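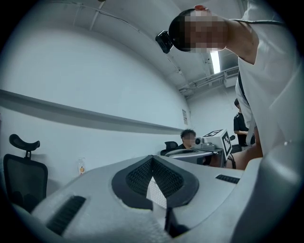

Plusitora collection at Henaneo in Nadham, with the head camera on and the marker box on the table.

Henaneo opens its laundry recordings to outside teams

NADHAM – I'm Min-kyu Ma, I look after data collection at Henaneo, and I've been allowed to write this one myself, so please forgive the lack of polish! The news is that from July we're sharing the first part of Plusitora, our collection of everyday household jobs recorded by people for robots to learn from. It holds 294 recordings, all of them laundry, and any university group or small company can ask us for a copy.

Laundry sounds like a dull place to start, but I love it. A shirt never lands the same way twice. You can write down the size and shape of a mug and be done with it, whereas a heap of cotton in a basket has folds going under other folds, and a sleeve you thought was on top is holding up everything else. People sort that out with their fingers while chatting about lunch. A learning system needs to be shown it over and over, by different people with different habits (I'm a collar-first person and will not be moved on this).

How we record

We work with two hand-held grippers, one for each hand, and the person doing the job wears a small camera on the head. The grippers have cameras of their own, so we get the close view from the fingers and the wider view of the table together. The big black-and-white markers let us line up where everything was afterwards.

It takes a bit of getting used to. Most people grab far too hard on their first morning and then slow right down, and by the afternoon they've found a pace that suits them. We keep the slow ones and the fumbles in the collection too. If a garment gets dropped and picked up again, that's a perfectly good thing for a system to see, and I had a long and quite cheerful argument with our software people before they agreed with me.

Everyone who records is paid by the hour and can have their sessions taken out later if they change their mind. Faces are covered before anything leaves the building.
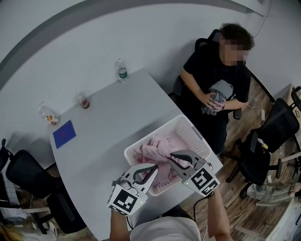
What comes next

We're aiming for 2,000 recordings in the full Plusitora collection, moving on from laundry to kitchen drawers and then to making beds, which I'm a little nervous about as a duvet is bigger than any of our tables. Our partners at Sung are building the tool that lets you search the recordings by garment and by type of grasp, and the early version is already saving me hours.

Getting a copy, or coming to see us

Write to the Plusitora team at Henaneo and tell us in a few lines what you'd like to use the recordings for. Reporters are welcome to visit the Nadham office on a Friday, when we're usually recording until 4 pm, and you can have a go with the grippers yourself. Bring a jumper you don't mind us folding.

Press contact: Min-kyu Ma, Henaneo, Nadham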